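Clumley hand control – progress note, 4 Nov 2023
To: Lamai Bunnag
From: Yeshi Degefa

Short one, demo prep is eating the week.

Planner: rewrite merged. Finger and wrist paths now solved together, so no more stop-start above the table. 157 logged runs replayed against it, 2 still fail, both on the wrist limit. Kedir has those.

Perception: crumb segmentation fine on plain white, poor where the lamp glares off the table top. Specks near the tray edge get merged with it. Mesfin is trying a glare mask, first version was too agressive and threw away real crumbs.

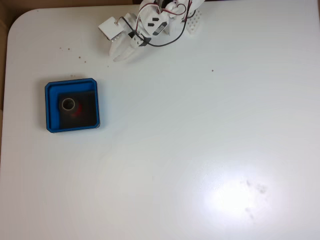 Photo: Mesfin Negussie / Rirkska

Crumbs on the table, blue tray with the cup on its dark pad – same layout we've used since September. Please dont ask for a new one before the review, all the baselines hang off it.

Control: loop at 50 Hz, was 20. Thumb still drifts after a long session, re-zero script written but not tested.

Tooling: log viewer works, docs don't exist.

Next: glare mask, thumb drift, then the Vurkell tray model. Need a decision from you on the second licence, Mircea has the quote.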